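Saltthorpe's new park and ride opens this July, and we think you'll like it

For immediate release

If you've ever sat on the Gerkivside road at half past eight in the morning watching the same set of lights go green, red and green again, I'm writing this for you. We at Condadmont have spent a long while getting a park and ride ready on the edge of Saltthorpe, and I'm so pleased to say it opens to drivers in July.

The site has 1000 spaces, and 30 of those are set up for electric cars. Parking is free all day. You pay for the bus, and that's £3 return for each adult, with under-16s going free if they're travelling with you. Buses leave every 9 minutes at busy times and take you straight down to the station and the market square (there's a stop at the hospital too, which plenty of you asked for!).

We're running the buses with Martinelli, who already look after the school routes on our side of the county, so many of you will know the drivers by sight. They've taken on extra staff for this and the new timetable goes up at every stop before the first bus runs. 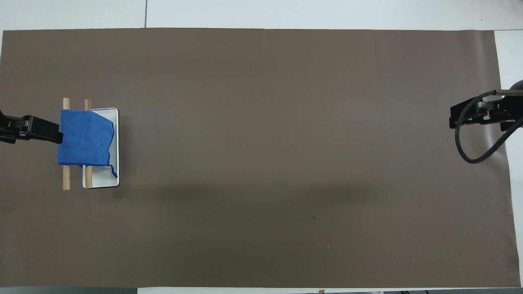
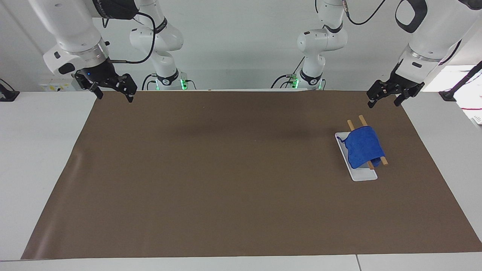

Now, the bit I get asked most: what happens to the bus lane? It stays where it is on the way into town, and it will be in force from seven until ten in the morning, Monday to Friday. Outside those hours you can drive in it as normal. Cameras will be switched on from opening day, but for the first month you'll get a warning letter through the door and no fine. After that the fine is the usual one, so do keep an eye on the blue signs.

Taxis and bicycles can use the lane at any time. Motorbikes can too, and I know that was a sore point at the last drop-in evening, so thank you to everyone who came along and told us so.

You can't leave your car overnight to begin with. The gates shut at eleven, and if you miss the last bus you'll need to ring the number on your ticket to be let out. We'll look at overnight parking again once we've seen how busy the place gets.

We're holding an open afternoon at the site on the Tuesday before opening, from two o'clock. Come and have a look at the waiting room, try out the ticket machines and take a free ride into town and back. Large print timetables are available from the Condadmont front desk in Saltthorpe.

Ends

Press enquiries: Condadmont press desk, Saltthorpe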